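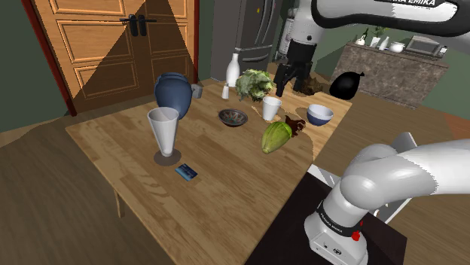 卓上シーン(シミュレーション)

件名: Re: [terance-ml] 卓上シーン登録規約 第2版案について

各位

返信遅くなりました。移動中なので乱文ご容赦。規約案、ひととおり読みました。大筋賛成です。ただ物体名と成功判定のところは、このまま通すと後で困ると思うので、引用しながら書きます。長いです、すみません。

> 規約案 3.1 物体名
> シーン内の物体には、登録者が見た目に基づいて英語または日本語の名称を付ける。
> 名称はシーン内で一意であること。

「見た目に基づいて」が曲者。冒頭の図のシーンで言うと、グリッパの下あたりの茶色い小枝っぽいやつ。松ぼっくりに見える人もいれば、樹皮のかけらだと言う人もいる。カカオの実のそばの、くしゃっとした焦げ茶のも同じで、枯れ葉なのか樹皮なのか。見た目で付けたら登録者ごとに名前が割れます。で、割れた名前がそのまま言語指示に入る。「松ぼっくりを鉢に入れて」と「樹皮を鉢に入れて」が別タスク扱いになって、集計のときに泣く。

提案。名称は元アセットのIDから引く。見た目の名前は別名欄に、いくつでも書いてよいことにする。評価に使う指示文は必ずアセット名から生成。別名を使う指示文は別の区分にして、点数を混ぜない。Urtonの台帳はもうこの形になってるはずなので、欄の並びはそれに揃えるのが早いです。

あと「一意」の件。白い食器が多いシーンは一意な名前だけだと足りない。カップ、鉢、細口の瓶、グラス。白い何か、で指示を書かれると対象が決まらない。色だけの指示は禁止でいいのでは。色+種別、または位置+種別。位置で書くときはロボット視点かカメラ視点かを必ず明記。これ前回も揉めたところ。図のシーンだとアームの台座が手前側にあるので視点の差は小さいですけど、台座が横に来る配置だと左右がひっくり返ります。

> 規約案 3.4 初期配置
> 物体は天板上に安定した姿勢で置くこと。
> 物体どうしの間隔は把持に支障のない程度とする。

「支障のない程度」は規約の文言としては弱いです。誰が見ても同じ判定になる書き方にしたい。案としては、

・対象物体については、指先を開いた状態で両側に差し込める余地があること。登録時に衝突チェックのスクリプトを通し、そのログを添付
・対象外の物体は密集していてもよい。ただし対象物体に寄りかかっている配置は不可
・天板の端にかかる配置は「端」タグを付ける。落下時の扱いが変わるため

三つ目、今の案には全く無いです。図の右寄りの、外側に紺の帯が入った白い鉢。天板の右端に近い。こういうのは端タグを付けるか付けないかの境目になるので、端からの距離の閾値を決めてください。数字は私の方で勝手に決めたくない。Burkononの方の実機卓に合わせるのが筋だと思います。

「安定した姿勢」も、物理を回してから判定するのか、置いた瞬間の見た目でいいのか書いてない。静止画だけでは分かりません。登録時に物理を回して、静定後の姿勢を初期姿勢として保存、に一票。静定前の姿勢を保存してるシーンが旧版に混じっていて、開始直後に転がる。これ本当に困ってます。

> 規約案 3.6 背景
> 背景の家具類は評価に影響しないため、記載を省略してよい。

反対です。省略不可にしてほしい。

理由その一、背景にも掴めそうなものがある。図のシーンなら奥の台の上に電子レンジ、小さい白いポット、白い花瓶。卓上にも白いのがあって、背景にも白いのがある。検出器は区別してくれません。背景物体を誤検出したのか卓上物体を誤検出したのか、記載がないと切り分けができない。

理由その二、アーム。図でも冷蔵庫がアームで一部隠れてます。今回は背景だからまだいいけど、対象物体が初期フレームでアームに隠れてるシーンもありうる。初期の遮蔽は登録項目に入れるべき。対象が隠れている場合は「遮蔽あり」、背景だけなら記載のみで可、くらいの二段階でどうでしょう。

理由その三、影と天板のムラ。背景の章に入れるのは変かもしれないけど他に置き場所がない。白いグラスの根元に丸い影が濃く出てて、こういうのを黒い物体だと思うモデルは普通にいる。天板の木目も場所で明るさがまちまち。光源設定とテクスチャのIDを残しておいてくれれば再現できるので、それだけ必須にしてください。文章での説明は要りません。

> 規約案 4.2 成功判定
> 対象物体が目標領域に移動した場合に成功とする。
> 判定は終了時の画像による。

ここが一番まずいと思ってます。終了時の画像だけで判定しない、と規約に明記してほしい。途中で別の物を倒しても、終了画像で対象が目標に入っていれば成功になってしまう。旧版の集計を見直したら 2,076 エピソードが終了画像のみの判定でした。母数は 3,889。半分以上です。この数字で比較表を作っていたのはちょっと……自分も作った側なので強くは言えませんが。

案:
・判定はシミュレータの状態ログから行う。画像は確認用
・対象物体が目標領域内で静止していること。静止とみなす時間は規約で固定
・対象外物体の移動量を必ず併記。閾値超えは「成功(副作用あり)」として別集計
・グリッパが対象を離していること。掴んだまま領域に入っただけは不可

「副作用あり」を成功に含めるかどうかは意見が割れそう。私は含めない派。含めるとしても表では列を分ける。背の高い花瓶やグラスのあるシーンでは特に効いてきます。腕が上を通るだけで引っかける可能性があるので。

あと壊れ物の扱い。シミュレーションだと割れないので、陶器をどれだけ雑に置いても減点がない。接触力の上限を決めて、超えたら記録だけでも残したい。実機に持っていくときに、そこだけ別基準になるのは避けたいです。Mbekiの実機班は上限を既に持っているので、値を共有してもらえると助かります。できれば単位も揃えて。

> 規約案 5.1 レビュー
> 登録シーンは登録者以外の1名が確認する。

1名で十分かどうかはともかく、何を確認するのかが書いてない。見て「よさそう」で終わってるのが現状。チェック項目を付録に入れてください。たたき台だけ書いておきます。

付録A(案)
1. 全物体にアセットIDがある
2. 別名欄に評価用の指示文が混じっていない
3. 静定後の姿勢が保存されている
4. 衝突チェックのログが添付されている
5. 端タグ、遮蔽タグの有無が確認されている
6. 光源とテクスチャのIDが記載されている
7. 指示文の視点が明記されている
8. 乱数シードが固定され、記載されている
9. 添付の図と登録データのシーンIDが一致している

9番、当たり前のようですが旧版で取り違えがありました。図は古いの、データは新しいの、という組。図にシーンIDを焼き込むのは見づらくなるので反対。キャプションかメタデータで。

それと安全の章。シミュレーションだから不要という意見が前回ありましたが、残してほしいです。同じシーンを実機で組む人がいる以上、台座まわりの立入範囲と、非常停止が手の届く位置にあること、この二つは書いておくべき。シミュレーション上の台座に何が付いていようと、実機側の非常停止の代わりにはならない。実機で再現するときは実機側のリスクアセスメントを必ずやる、と一文。シーン規約を満たしたから安全、と読まれるのが一番怖い。

評価回数について。案では1シーンあたりの試行数が未定になっていました。全体で 1,000 試行を固定して、シーン数で割り振るのはどうですか。シーンごとに固定だと、シーンが増えるたびに計算時間が伸びて、結局だれかが勝手に減らす。減らした結果を黙って表に載せるのが最悪なので、減らした場合は試行数を必ず併記、も入れてください。

移行の話。旧版シーンは捨てずに「第1版」の区分で凍結、でいいと思います。直して再登録するのは11月までに出ていた要望の分だけでまず十分では。全部直そうとすると終わらない。凍結分は新しい比較表には載せない。過去の報告書から参照されてるので、URLは消さないでくたさい。

名称の表記ゆれ、細かいですが。「グリッパ」と「ハンド」と「エンドエフェクタ」が案の中で混在してます。2指のものを指すときは「グリッパ」で統一、全般を指すときだけエンドエフェクタ。3章と4章で違うので直しをお願いします。用語集は付録Bに。

私の方で3.1と4.2の修正文案を書いて、Teranceの共有フォルダに置いておきます。直接上書きせずコメントでお願いします。前回上書き合戦になったので。

3.4の閾値と接触力の上限は、BurkononとMbekiからの返事待ち。来なかったら空欄のまま回覧します。適当な値を仮で入れると、その仮の値がそのまま残るので、空欄で。

以上、とりいそぎ。抜けがあったらこのスレッドに返信で。件名は変えないでもらえるとアーカイブで追いやすいです。

--
追記: 書き忘れ。3.1で、複数物体をまとめた指示(「食器を全部片付けて」等)の扱いが無いです。細口の瓶は食器か、塩入れは食器か、で確実に揉める。分類表を先に作るか、第2版ではまとめ指示を対象外にするか。私は対象外で、先に出す方を優先したいです。分類表は次の版でもいい。

追記2: 添付のチェックスクリプト、引数の順番がREADMEと逆です。シーンIDが先、出力先が後。READMEの方を直しまし。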